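Cadwaladr deal: what are we being sold?

March 11, 2007

Anyone who was at Tuesday's supporters' meeting will have come away with a glossy folder from Cadwaladr, the firm that wants to buy the club. I have read mine twice. It promises a 2,000-seat stand, a new training pitch and "a return to where we belong", wherever that may be. It doesn't say where the money is coming from.

Bent Mogensen, speaking for the firm, told us the funds were "in place". Estrella Salinas asked in place where, and with whom. He said that would become clear in May.

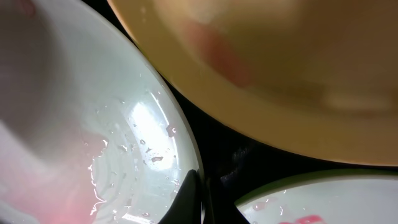
By May we will have voted. I don't see why a bank letter should take that long to turn up if it exists. The last lot, Denitz, told us much the same thing, and all we had to show for it was a new badge and a bill for repainting the turnstiles.

Then there is the crowd figure. The folder assumes 383 extra people through the gate every home match. We got roughly 300 in total for the last one, in decent weather, against a side our lot usually enjoy shouting at. Teodoro Gallegos thinks a winning team would bring people back. Perhaps, but we won five on the trot in the autumn and the queue for tea got no longer. 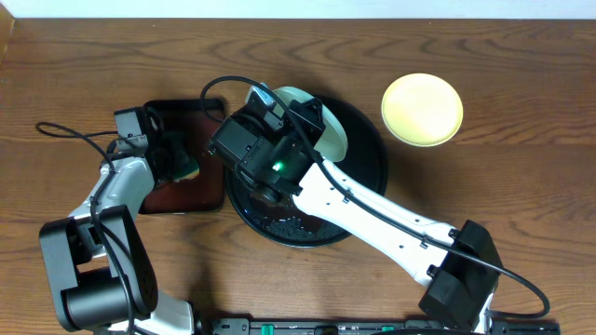
The players

The squad list in the folder has 16 names on it, and two of them left before Christmas. Marisol Tovar has written to ask which list the wage sums were based on. No reply so far.

My own vote is no until I see accounts. Members who think differently should write in and we'll print it.

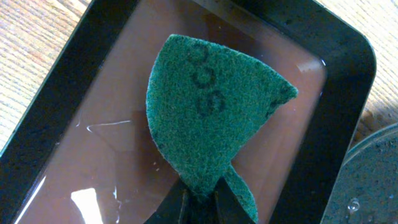

Green abrasive pad in a black tray

Recent items
Tridano Cup draw: away again
Eustaquio Bautista on the back pitch drains
Visisa shirt offer extended
Minibus times for the next away match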